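Football | Women's | Interviews

Haddad on Nekenen, the long bus and why she is done with penalties

14 comments | 96 shares

Juniper Haddad is eating when she picks up. She says sorry, chews, says sorry again. It is just after 9 in the evening in Umthorpe and she has been home for less than an hour, training ran over, the bus was late, the shower was cold. "Ask me anything," she says. "I've got till the dishes."

So, the obvious one first. Two goals last time out against Nekenen, the second of them from nearly the halfway line. Did she mean it?

"Yes." Long pause. "Mostly yes. I saw the keeper come out for the ball before and she stayed out. I had one look. I hit it pretty bad, if you watch it back. It comes off my shin a bit. But I meant to shoot, so I'm counting it."

Her manager is counting it too. Umthorpe came into that game without a win in four and went a goal down in the opening minutes. A back pass, a slip, a tap-in. Haddad says she remembers thinking it was going to be one of those nights.

"We were awful for twenty minutes. I can say that because I was awful. I gave it away every time. Then Nekenen dropped off, I don't know why, they had us, and we got our heads up."

3-1 in the end. The crowd was given as 2253, best of the season at home by a long way. The usual gate is closer to 500, and on wet nights it is less. She noticed.

"You hear it right away. With the small crowds you hear one guy. You know his name, you know what he thinks of your left foot. With 2000 and up it's just noise, and it's great, you stop hearing him." 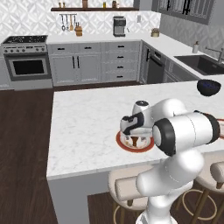 She has been playing since she was six, first with her cousins and then with a boys team at Stelten, where she was the only girl until she turned 12. Stelten is two hours up the road and the next opponent, wich she knew was coming as a question.

"Everybody asks. It's fine. I love the place. My old coach still runs the under-10s and he texts me after every match, and it's always what I did wrong. I scored two and he sent me a message about a throw-in."

Was he right about the throw-in?

"He was right about the throw-in."

The return will be her first game there since she left as a teenager. Stelten are second, four points off the top, unbeaten at home, and play on a pitch Haddad describes as "narrow, bumpy, perfect." She grew up on it. Knows where the ball dies, down by the far corner flag, where the drain is. Has she told her teammates about the drain?

"I've told them so many times they're sick of it."

The injury. She'd rather not, but goes there anyway. Eleven months out with the knee, most of it spent in a gym with no windows. She missed the whole of the last campaign, cup run included, and watched the final from the stand in a coat that wasn't hers. Umthorpe lost on penalties.

"I was supposed to be one of the takers. That's the bit I couldn't get past. I kept going through it, where I'd put mine. I still do that some nights. Bottom left. Always bottom left, so now every keeper reading this knows, that's fine, I'm not taking them anymore."

Not taking them at all? She laughs. She missed one in preseason, her second game back, and handed the job over on the spot. Nobody argued, which she says hurt a little.

"I put it over the bar, over the fence, into the road. A man threw it back. He had a better technique than me."

The rehab, she says, was boring more than painful. The first weeks were the worst. Learning to go down stairs. Then straight-line running, then turning, then being allowed a ball, and the ball felt weird. She put on muscle in her legs and had to buy new jeans. She learned to cook in that time too, since she was home every night and had got through every series going.

"I'm still not good. I can do six things. I do them in order and then I go back to the first one."

Tonight is number four. Rice. 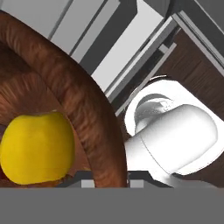
A lemon, or possibly a yellow apple, in the brown bowl.

Back to soccer. The change in shape has helped. Umthorpe started the season with Haddad alone up top, chasing everything, and now have her just off the striker, where she gets to face the goal. She asked for it. Went to the manager's office in November with a sheet of paper with arrows on it.

"She had the same drawing on her desk. Same arrows. She let me explain the whole thing first, too, five minutes, and then she turned hers round."

Since then, six goals in five. The team has climbed from tenth to sixth and there's talk of the playoffs, though not from her. She won't go near the word. She'll talk about the defense instead, at length. How the center backs are talking more, how the keeper has started throwing it out early, how she barely has to track back past halfway these days. "Put that in. They never get put in."

She wears 11, always has, apart from the one season at Stelten when the shirts only went up to 10 in kid sizes.

The other thing is Yammine. The Yammine Cup draw gave Umthorpe an away tie on the coast, six hours on the bus each way, same day there and back. The players asked for a hotel. They're still asking.

"I get it, there's no money, I know what the club takes in. But you try sprinting after six hours with your knees up by your ears. My physio had a fit. She said get up and walk every hour, so I walk up and down the bus and the driver shouts at me."

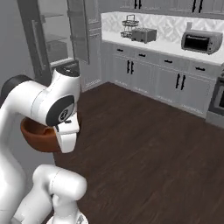 She sits at the back, by the way, always did, and brings her own pillow. Cards for the first hour. After that it's sleep, or it's everyone pretending to so the card game doesn't start over.

Would they take the cup over a top-six finish? She thinks about it, properly, there's a good ten seconds of nothing on the line.

"Cup. Ask the others and they'd say league. I sat in the stand for the last final, so, cup."

And if it goes to penalties again?

"Then I'm standing in the middle with my arms round people. I'm good at that. I've got strong arms now, all that gym."

A couple of quick ones before she goes. Best player she has faced this year: the Nekenen left back, "a nightmare, never stops, pulled my shirt all night and said sorry every time." Worst pitch: won't say, then says, then asks for it to be taken out. Pre-match meal: toast. Superstition: left boot first, but she forgot against Nekenen and scored twice so thats under review.

Contract runs out in the summer. Talks?

"There've been talks. I'd like to stay. I like walking to training. My mom's moved down here now, she's got her seat, she's got opinions. I'm not going to say more than that or I'll get a phone call."

Her knee, for the record, is fine. Stiff in the mornings, fine by lunch. She plays with a light strap she doesn't strictly need and has no plans to stop wearing it.

Stelten away next, kickoff 2 pm. She has asked for nine family tickets and been given four. Her old coach has his own.

"He'll be right behind the dugout," she says. "He already told me. He's bringing a chair."

Filed under: Women's Soccer, Umthorpe, Cup News

14 comments – join the discussion

Contact the sports desk | All rights reserved | Back to top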